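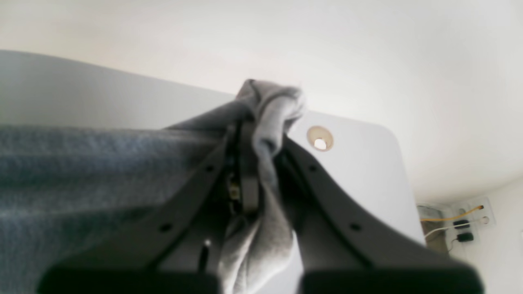

Gray on gray. The knit has a soft twist at the top and a rolled edge; the fuzzy blue-gray fabric on the left has a soft diagonal fold near its upper edge.

The Laundry Gallery, June edition
By Siriporn Chareonsuk

Every June I go through the household fabrics, and every June I learn that we own one color. It has many names. The catalogs call it heather, pewter, fog and, in one ambitious case, Nordic oyster. Folded in a drawer it is all just gray, and telling it apart before breakfast is a skill I have not acquired.

Regular visitors will know the gallery began as a way to settle an argument over whose socks were whose. The argument is still open. The gallery has done better — 700 of you came by last June, and 20 of you wrote in to tell me I fold fitted sheets wrong. I do. I roll them into a ball and close the cupboard quickly.

A few notes on the grays, for those following along at home.

Light heather knit. The most common species in our house. It arrives in pairs and lives alone. It bunches up the moment you stop paying attention, and it will hold a knot better than any rope I own. Shake it out by the cuff before sorting or you will be pairing lumps.

Blue-gray fleece. Looks blue next to gray and gray next to blue, so it has been in every pile at least once. It collects lint from things I don't remember owning. I wash ours cold, inside out, and keep it away from towels, who are a bad influence.

The odd-sock box. Currently an old Bistier shoe box with the lid missing. I once tried a proper divided organizer from Howlader, with a little label for each section. The labels are very neat. The socks went back to the shoe box within the week.

Next up is the linen shelf, where I'm told there is some beige. If you have a method for matching grays in poor light, write to me at the usual address. Methods involving safety pins have been tried, and my left heel would like them retired.

Comments are open until the end of the month.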